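Week 6 notes: closing the loop on a grasp

Reading for this week is the chapter on impedance control and the Kekana API pages on the gripper driver. Lab groups stay the same as last week.

1. Where we left off

Last week the planner gave us a path from the home pose to a pre-grasp pose above the object. The path was checked against the table and the rack, and the controller tracked it. That covers free space. It does not cover the last few centimeters, where the fingers are close enough to touch something and a small error in the object pose matters.

The object pose comes from the perception node. It has a position error and an orientation error, and both change with the view. For a cup, orientation about the vertical axis hardly matters unless there is a handle. Position matters a lot. If the estimate is off to one side, one finger reaches the rim before the other does.

2. The approach phase as a state machine

In Flurnodeo the approach is split into four states:

PREGRASP – hold above the object, wait for a fresh pose
DESCEND – straight line down, low speed, stiffness reduced
CONTACT – force estimate over threshold, stop and decide
CLOSE – close fingers, watch width and motor current

The move from DESCEND to CONTACT is the one people get wrong. The force estimate is computed from joint torques, so it includes errors in the arm model and drag from cables along the arm. Set the threshold too low and the arm stops in mid-air. Set it too high and it pushes the object over. Tare the estimate in PREGRASP, with the arm at rest, every time.

The force loop runs at 1000 Hz. The pose estimate arrives far more slowly, so never put the two in the same callback. Write the latest pose to a buffer with its time stamp and let the fast loop read it.

When the gripper is at the rim of a cup, as with the blue one on our table, the decision in CONTACT depends on where the fingertip is relative to the estimated center. Compute that offset in the tool frame, not the base frame.

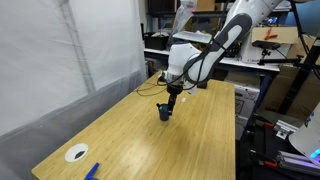 Anathi Mokoena asked whether the offset could be skipped altogether, with the arm backing off and asking for a new pose after every contact. It would be simpler code, she said, and the pose would be newer.

It can be done, and for the first exercise you may do it that way. The cost is time, and there is a second problem. With the arm low over the table it can block the camera's view of the object, so the new pose may be worse than the old one. If you back off, go all the way to PREGRASP before you accept a pose.

3. Reading the log

The sample log, darura_run, has 1223 rows. Contact is flagged at row 517. Plot the vertical force and the finger width on one time axis and look at the 58 rows before the flag. There is a slow drift in the force there. Work out whether it is a bad tare or a model error – the joint velocities will help.

4. For Tuesday

Implement the four states and a timeout on each. Run it in the Skambridge simulator before you book the arm. Hand in the code, your threshold and one page on how you chose it. Questions about the simulator go to Zodwa Chauke.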